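Arnermont Early Years Centre
Grircombe Site

Play Equipment Inspection Checklist: Wooden Blocks, Boards and Table Surfaces

Date of inspection: 6/8/24
Area: Construction corner and adjoining shelves
Next inspection due: October

Ratings used: S = satisfactory. A = attention needed, item may stay in use. W = withdrawn from use.

Section 1. Storage and access

1.1 Shelves fixed to wall and level. S
1.2 Boxes can be lifted by one adult without strain. A
Comment: The large Serico box is overfilled. Contents to be divided between two boxes before the start of term.
1.3 Lids open freely and do not trap fingers. S
1.4 Labels on boxes match contents. A
Comment: The label reading "cubes and cylinders" should be replaced, as the box now also holds arches and star shapes.
1.5 Nothing stored above the 800 mm line in the toddler area. S

Section 2. Painted wooden blocks

2.1 Surfaces smooth to the hand, no splinters. S
2.2 Paint firm, no flaking at edges or corners. S
Comment: Cubes show slight dulling at the corners. No loose paint came away when rubbed with a dry cloth.
2.3 No splits along the grain. A
Comment: One cylinder has a hairline split at the base. It may stay in use but must be checked weekly and withdrawn if the split can be felt with a fingernail.
2.4 Points of star shapes blunt and undamaged. S
2.5 Small parts test carried out on all pieces offered to children under three. S
Comment: Staff are reminded that the test cylinder is kept in the office and must be returned there after use.

Section 3. Building boards and pegboard surfaces

Boards are to be inspected on both faces and along all four edges. The inspector should run a gloved hand along each seam and lay a steel rule across it to check that the planks have not lifted. Pegboard is to be checked for cracks between the holes and for anything pushed into them.
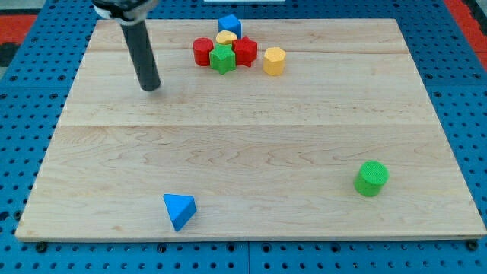 Where a board is laid on top of pegboard, it must lie flat and must not rock when pressed at a corner. Boards that rock are to be taken up and stored flat for a full day before being checked again. They are not to be wedged with card or cloth.

3.1 Board faces free from raised grain and rough patches. S
3.2 Seams between planks closed and level. S
Comment: Seams are visible on the pale boards but cannot be felt. No action.
3.3 Edges rounded or sanded. A
Comment: The edge of the spare board kept behind the door is rough over a length of 30 mm. To be sanded by hand and wiped down before use.
3.4 Pegboard holes clear. A
Comment: Modelling dough was found in several holes of the spare sheet. Dough and blocks are not to be used on the same surface.
3.5 Boards lie flat when pressed at each corner. S

Section 4. Cleaning

4.1 Blocks wiped with a damp cloth and dried at once. S
4.2 Blocks not soaked or placed in the dishwasher. S
4.3 Cleaning record completed. A
Comment: Entries are missing for 4 sessions. The room leader is to remind all staff that the record must be signed at the end of each session.

Section 5. Actions arising

Divide contents of large box and replace label. Responsible: room leader.
Sand edge of spare board. Responsible: site maintenance.
Clear and wash spare pegboard sheet. Responsible: room staff.
Weekly check of split cylinder. Responsible: room leader.

Completed checklists are to be kept in the Arnermont equipment file. A copy is to be displayed inside the cupboard door until all actions have been signed off.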